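Home | Opinion | Local | Letters | Archive | Subscribe

The case for a shorter menu

Sep 24, 2019

The menu at the last place I ate out had 202 items on it. I know because the cover said so, in red letters, as if this were the reason to come in. I spent a long time reading it, ordered a chicken sandwich, and got a chicken sandwich that tasted like it had been ordered by somebody in a hurry.

I think most restaurants would be better with 12 dishes. I worked in kitchens for a good part of my adult life and I have eaten in a lot of dining rooms since, and I have not changed my mind on this.

A long menu is a storage problem before it is anything else. Every dish on the list has to be possible on a slow night in the middle of the week. That means a shelf in the walk-in for the mushrooms, a shelf for the three kinds of shrimp, a bin for the tortillas that go with one appetizer. Some of that food sells. The rest gets older. Cooks know which dishes those are, and they don't order them when they eat at work.

The first kitchen I worked in was at Bovico, which closed years ago. We had a laminated menu of six pages. New cooks took most of a winter to learn it, and by then the ones who were any good had left for somewhere calmer. The lasagna was made by whoever was standing nearest the oven, and regulars could tell who was working by how it came out. People called that charming. I don't think it was. They were paying the same price every time.

After that I went to Aquino, a lunch counter with nine things on a board. The soup changed and the other eight didn't. I made the same braised pork every morning until I could tell by the sound of the pot whether it needed turning down. It was duller work and the food was much better. The line went out the door in December, when people do not stand outside for fun.

The usual answer is that customers want choice. They say they do. A family of five comes in, one of them won't eat fish, one is off bread, and the owner is afraid of losing the whole table over a missing plate of pasta. I understand the fear. But a board of 12 can cover a picky child and a grandfather with a bad stomach if somebody sits down and thinks about it – and thinking about it is the owner's job. A long list is a way of handing that job to the customer.

Price comes into it too. In my town, Prumow put out a new menu this summer and the burger went up again. The owner blamed beef. Beef is up, but he is also carrying a page of seafood that I have never seen anyone order, and somebody is paying for it. The burger is paying for it.

I'll grant that some kitchens do the long list well. Many of them are built on a few sauces and a few cuts, put together in different ways, and what looks like a hundred dishes is closer to ten. That's a short menu in practice, and I have no complaint with it. My complaint is with the place that does tacos, pad thai and a ribeye and buys all three frozen.

The same thing is true at home. Most families I know cook seven or eight dinners over and over and feel bad about it. They buy cookbooks as a kind of apology. I would tell them to stop. Pick the ones people finish, get better at those, and set the table with whatever cloth and spoons you've got.
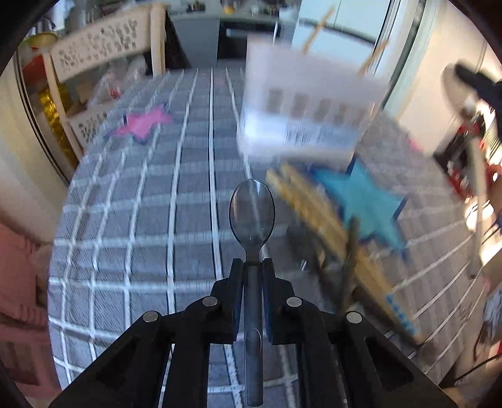
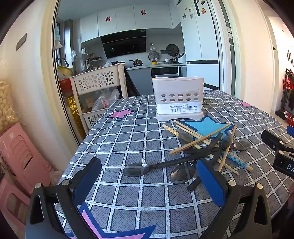 My mother had six dinners. I can still list them in order, and I could cook four of them today without looking anything up. She never thought of herself as a good cook, but her stuffed peppers were better than any I have paid for, and I have paid for a lot of them.

There's a new place opening on the corner where the shoe store was, called Atatora. The sign in the window promises "something for everyone." I'll go, as I go to all of them. If the menu comes in a binder I will order the soup and hope it was made that day. If it fits on one side of a sheet of paper, I'll order whatever is at the top and probably go back the week after.

We use cookies to improve your experience on this site. By continuing to browse you agree to our cookie policy. Accept | Manage settings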